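Numton House Guest Rooms
Quarterly Safety Walk, February
Inspected by: Dong-hyun Shim
Rooms and areas: ground floor, upstairs rooms, laundry, boiler closet, back stairs
Key: OK / FIX / WATCH / N/A

1. Front entrance and hall

1.1 Door opens fully from inside without a key: OK
1.2 Mat lies flat: FIX
Comment: The mat has been marked FIX on three walks running. It has now been taped, and the tape has its own trip edge. Please buy a mat.
1.3 Exit sign lit: OK
1.4 Hall clear to full width: WATCH
Comment: Clear at 9 a.m. By 9:40 it had acquired two suitcases, a folded stroller and a man looking for breakfast. The suitcases and stroller were moved to the luggage closet. The man was directed.
1.5 Guest notice shows current phone numbers: FIX
Comment: The after-hours number reaches Fulvio Sanna, who left us last spring and has been very decent about it. Cuiping Bai to reprint.

2. Smoke and carbon monoxide alarms

2.1 Alarm present in every bedroom: OK
2.2 Test button sounds: FIX
Comment: All passed except the Garden Room, which gave a small cough. New battery fitted, still coughing. Replace the whole unit before the room is let again.
2.3 Date on back of alarm within ten years: WATCH
Comment: Upstairs landing alarm expires this summer. Order now, while we remember.
2.4 Carbon monoxide alarm near boiler: OK
Comment: Present and working. It was also inside a shoebox, to "keep the dust off." Shoebox removed.

3. Bedrooms

3.1 Window opens and stays open on its own: FIX
Comment: The sash in Room 4 stays open with the help of a hardback thriller. Valentin Boyer has the sash cord and says he has the afternoon. Both have been true since the last walk.
3.2 Window restrictors fitted upstairs: OK
3.3 Lamp cords undamaged, not run under rugs: FIX
Comment: Room 2, left side. The cord goes under the rug, comes up for air and goes back under. Reroute behind the headboard.
3.4 Bed frame tight, legs on the floor: OK
Comment: Room 5 no longer squeaks. Credit to Baoshan Han and a socket wrench.
3.5 Bedding clear of heaters by a full arm's length: WATCH
Comment: Fine with the bed where it belongs. Guests in Room 3 like to push it toward the radiator, and I can see their point in February, but please move it back at every changeover.
3.6 Bedding free of tears, loose threads and scorch marks: OK
Comment: The purple flowered set is in service. Opinion on it is split. It passes, and this form has no box for taste.
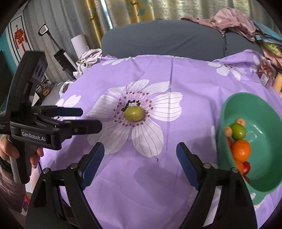

Numton House Housekeeping and Maintenance Team

3.7 Top of bed checked before stripping: WATCH
Comment: One green fruit on a white flower is easy enough to spot. Earrings, razors and hearing aids take more looking. Run the eye over the sheet first, then strip. Anything sharp goes in the lidded tub on the cart, and anything valuable goes to Cuiping with the room number on it.
3.8 Under bed checked: FIX
Comment: Room 6 contained a sock, a phone charger and most of a jigsaw. None of these is a hazard on its own, but the form asks whether we look, and plainly we don't.
3.9 Escape plan on back of door: OK
Comment: Room 1's was upside down. Following it would have led guests into the linen closet. Turned.

4. Bathrooms

4.1 Hot water at the tap not scalding: OK
4.2 Grab rails solid when pulled hard: FIX
Comment: The one in Room 2 came away a little in my hand. Out of use, bath not to be offered until it's anchored into something other than tile and hope.
4.3 Non-slip mat in tub: OK
4.4 Extractor fan running: WATCH
Comment: It runs. It sounds like a truck changing its mind.

5. Laundry

5.1 Dryer lint screen cleaned after each load: FIX
Comment: The log says yes, and the screen says otherwise. The log was also signed for tomorrow.
5.2 Dryer vent clear to the outside: OK
5.3 Detergents in original containers with labels: FIX
Comment: One lemonade bottle of something blue. Disposed of. Do not do this again, whoever you are, and I have a fairly good idea.
5.4 Shelving fixed to wall: OK
5.5 Nothing stored on top of machines: FIX
Comment: See everything on top of the machines.

6. Boiler closet and electrical

6.1 Nothing stored within three feet of boiler: FIX
Comment: Holiday decorations again. The wreath is dry enough to light with a stern look. Moved to the shed.
6.2 Breaker panel labeled: WATCH
Comment: Labeled, yes. "Misc." appears twice and "Ask Fulvio" once.
6.3 Space heaters approved and tagged: OK
Comment: One untagged heater found in the office, under my own desk. Tagged.

7. Back stairs

7.1 Handrail secure: OK
7.2 Treads sound: FIX
Comment: Fourth from the top flexes. Staff have learned to skip it, and guests have not. Roped off at the landing until Valentin's afternoon arrives.
7.3 Light works from both switches: OK

Budget

Stair tread, grab rail anchors and alarms: $700 approved. Mat: up to $100, and please spend it.

Re-check of all FIX items to be done by Baoshan Han before the end of the month. Initial each one when it's finished. Copies to the office binder and the clipboard by the laundry door.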